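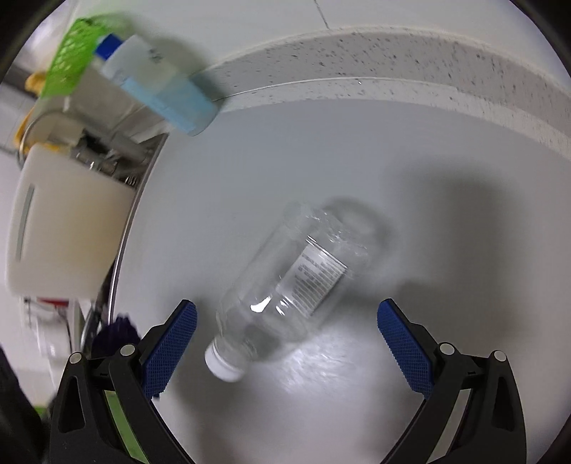
My app has been stuck in review for 18 days and I'm starting to lose it a little. It's called Fodow, it's a dumb little thing I made for my own kitchen that reminds you to drink water and lets you scan the label on whatever you're drinking from. I've got an empty plastic bottle lying on its side on the counter right now, and even up close the print on that label is so tiny I can't read it, which is pretty much why I added the scanning. Anyway, version 1.0 went through in two days back in the spring. Then in May I pushed an update with the scanner plus a new sign-in screen, and it's been "pending additional information" on the Zondska store ever since. I answered their form twice. All I get is the same canned email with code 1441 in it. Do I pull the update and resubmit, or does that send me to the back of the line? I have around 20 people who actively use this thing and one of them is my mother, who asks daily.

Abbas Sharifi

Code 1441 is the privacy one, I had it too. They want to know what you do with the camera. It doesn't matter if the pictures never leave the phone, you still have to say so in the data section, and the wording on your permission pop-up has to match it. Mine said "camera access needed" and they bounced it. I changed it to "used to scan labels, photos are not saved" and filled in the data section to say the same thing, and it cleared in 5 days.

Also look at your sign-in screen. If you make people create an account, you need a way to delete the account from inside the app. A link to your email doesn't count, ask me how I know!! I lost most of a month on that with Kernaria (my plant app, long story).

I wouldn't pull it yet. Edit the data section first and then reply to the email thread you already have, so it stays with the same reviewer. If you do pull it, yes, you start over. And your old version should stay up the whole time, so your mom can keep drinking her water.

Tsehay Gebremichael

same here, been waiting forever. I just resubmitted mine and it went through the next morning so maybe try that? didn't change anything. no camera in my app though so might be different

Sisay

Thank you Tsehay! My pop-up says "camera access needed," word for word, haha. And no, there's no delete button for accounts, so I guess that's my evening. I'll leave the update where it is and write back on the same thread once both are fixed.

Abbas Sharifi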